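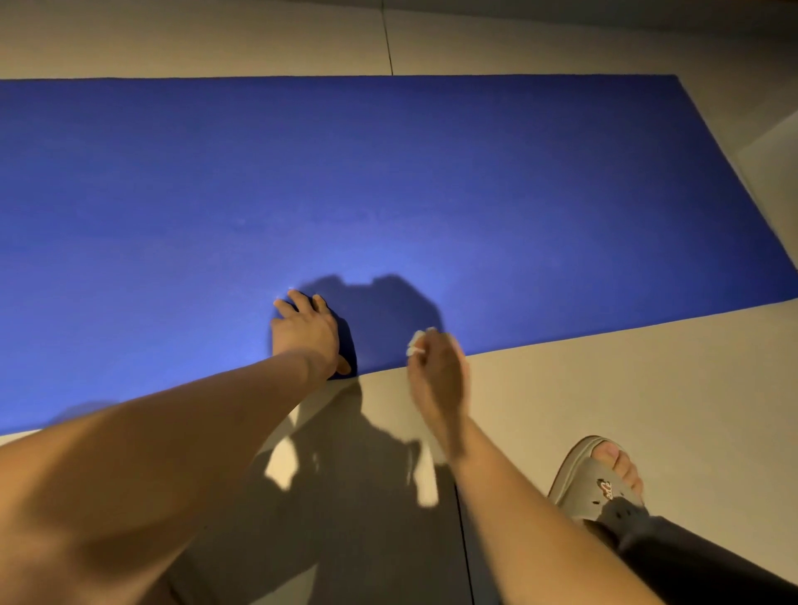 Ticket 3649 - Narolum arm loses target during open day demo
Opened by: Oratile Modise
Site: Umari demo room
Priority: high, visitors due August 18, 2023
Status: closed

The Narolum arm stopped with a "target not found" fault on 5 of 20 cycles in the rehearsal for the open day. The demo has the arm wipe marked spots on a floor mat, following a person doing the same job by hand. The vision unit was set up on a gray mat in December and has not been retrained. The mat in use now is plain royal blue, with no print or pattern, and the demonstrator's head and shoulders put a large dark shadow over it while the tissue is being worked near the edge. Small pale specks on the blue are another possible source of false targets.

Step 1. Restarted the controller. Fault came back on the second cycle.

Step 2. Checked the camera cable and the Clitness bracket. Both tight, no change.

Step 3. Turned off automatic exposure and fixed gain at 84. Faults dropped but did not stop.

Step 4. Moved the lamp to the opposite side of the mat, so the shadow falls toward the visitors' side. No faults in 20 cycles.

Step 5. Raised the minimum target size in the Liepiņa settings page - the default picks up lint. Saved as a separate profile, demo only.

Open item: the profile does not load by itself after a power cut. Load it by hand before the first group comes in. Retraining on the blue mat moved to its own ticket.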